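Ticket 2641
Subject: White socks come out with a blue cast, pairs don't match
Submitted through: Wysocka Laundry and Home Care Help Desk
Product: Zerovora cold-water powder, 49 oz box
Washer: Pumitz front loader
Status: Closed

Friday, May 17, 2024

Original report

I have been using Zerovora on all my white laundry since February. The towels and pillowcases look fine. The socks do not. They start out plain white and after a few washes they have a bluish or pale lavender look, mostly at the heel and toe. The cuffs seem less affected, but I may be imagining that.

The second problem is matching. I buy one kind of sock so that I can pair any two, and now I can't, as some are bluer than others. I lay them out flat on the table after drying and try to sort them by shade. Under the kitchen light they all look the same. In the morning they don't.

What I have tried so far:

Washed them again with no powder, extra rinse on. No change that I could see.

Ran the empty washer on the drum cleaning cycle, then washed the socks by themselves. Possibly a little better.

Soaked four socks overnight in plain water in a bucket. The water was clear in the morning.

Nothing blue or dark goes in with the whites. I checked the drum and the rubber door seal for a stray item and found nothing. The dispenser drawer had a crust of old powder in the back left corner, which I scraped out with a spoon handle.

Two of the socks are on the table now, by the window, and I would call them white with a cool tint. They were not like this when new. 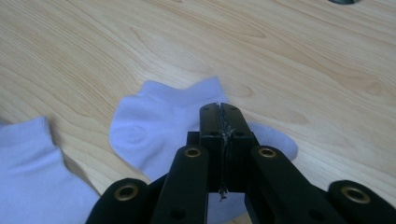 Help desk reply: A cool tint on white cotton is often left by the whitening agents in the powder, and it builds up when the dose is too high for the load. Knit heels and toes are thicker and hold more of it. Please tell us how much powder you use, how full the drum is, which cycle you pick and whether fabric softener goes in. Also compare the socks in daylight away from the window, on a plain white sheet of paper. Wood reflects a warm color and can make white cloth look bluer than it is.

Customer update

One full scoop each time. The drum is maybe a third full when it is only socks and underwear. I use Quick 30 at 3000 grams maximum load, according to the label on the door. Softener goes in, Floltora, the regular one, up to the line.

I did the paper test. The socks still look blue next to the paper, but less than they did on the table. An unworn pair from the same pack looks the same as the paper.

Help desk reply: Thank you, that helps. A full scoop is meant for a full drum, and the quick cycle has a short rinse. Softener can also coat the knit and hold residue in it. Please try the following, in this order:

1. Leave out the softener completely.
2. Turn the socks inside out and wash them on the normal cotton cycle, warm, with no powder and the extra rinse on.
3. Dissolve 200 ml of white vinegar in a basin of warm water and soak the socks for an hour. Do not add bleach.
4. Rinse and repeat step 2.
5. From then on, use a third of a scoop for a small load.

Wait until the socks are fully dry before you compare them. Damp cotton looks darker.

Customer update

Did all of it over the weekend – the soak twice. Most of the socks are now close enough that I can pair them. Three are still bluer than the rest and I have put them together with a safety pin as one pair and a spare. The heels feel softer than before, even without the softener.

I still can't tell whether it was the powder or the softener. I will keep the softener for towels only.

Help desk reply: Either one could have done it, and on the quick cycle they tend to add up. The last three may need several more normal washes. We are closing this ticket. Reply to the same number within 30 days if the tint comes back and it will reopen.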